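Speaker notes: Teaching by Hand and Teaching at a Distance
Farzad Safavi, Drededico
Prepared for the Craddock technical session, Fukville
Running time: 44 minutes, followed by questions

Slide 1. Opening
Thank the hosts and the session chair. State the subject plainly: how a person shows a robot arm a task, and what the choice of method does to the demonstrations that result. Note that the talk concerns tabletop work only. Mobile platforms are outside its scope and questions on them should be held for the end.

Slide 2. Two methods
Under hand guidance, the operator takes hold of the arm and moves it through the task while the controller compensates for gravity. Under remote control, the operator moves a separate device and the arm follows. Both methods produce a record of joint positions and gripper commands. The records are alike in format and differ a good deal in character.
Pause here. Ask who in the room has used either method. Do not ask for details yet.

Slide 3. Hand guidance
Operators learn it quickly. In the Varkik study, new staff gave a usable demonstration after 4 practice attempts. Contact is felt directly, which helps with insertion and with placing an object against a stop. The principal drawback is that the operator's arms and body enter the camera view, and recordings must be replayed without the operator before images can be used. Replay doubles the time on the robot and does not always reproduce the original result.

Slide 4. Remote control
The operator stands clear and the cameras see only the robot and the work. No replay is required. Operators take longer to become competent, and they tend to stop above an object before descending. These pauses are carried into the learned behavior unless they are trimmed. Mention the trimming rule used at Varkik and refer the audience to the handout.

Slide 5. The Varkik study
We collected 200 demonstrations across both methods, using the same tasks and the same start positions. Sessions were limited to 60 minutes. State clearly that the operators were staff members and that the results should not be extended to the general public without further work.
If time is short, omit the table of start positions and proceed to Slide 6.

Slide 6. Practice in simulation
Remote operators at Varkik begin in simulation before they are given a physical arm. The same input device is used in both settings, and the control delay is matched as closely as we can manage.

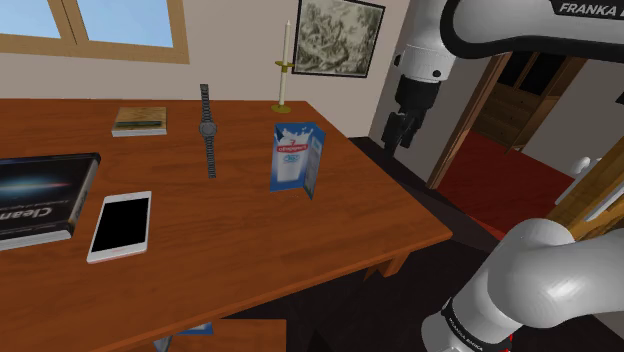

Choice of objects is the part of simulated practice that receives the least attention in published work, and I would ask the audience to consider it with some care. A table set only with blocks teaches an operator one grasp. With a wristwatch laid out at full length, the operator must decide whether to close on the metal bracelet or on the face, and the decision shows in the record. A phone lying flat offers very little height to a gripper with two fingers approaching from above. The tall candle in its brass candlestick raises a different concern, namely the path of the arm on its way to something else. New operators attend to the fingers and forget the wrist.
Allow time for the audience to study the slide before continuing.

Slide 7. Recommendations
Use hand guidance where contact matters and images do not. Use remote control where the policy will learn from cameras. Record the operator's identity with every demonstration. Retain failed attempts in a separate folder, labeled with the stage at which they failed.

Slide 8. Questions
Likely question: whether the two kinds of record may be mixed in training. Answer that we have done so on one task only and that the work will be reported in November.
Likely question: cost of the input device. Refer to the handout.
Leave Slide 7 on the screen during discussion.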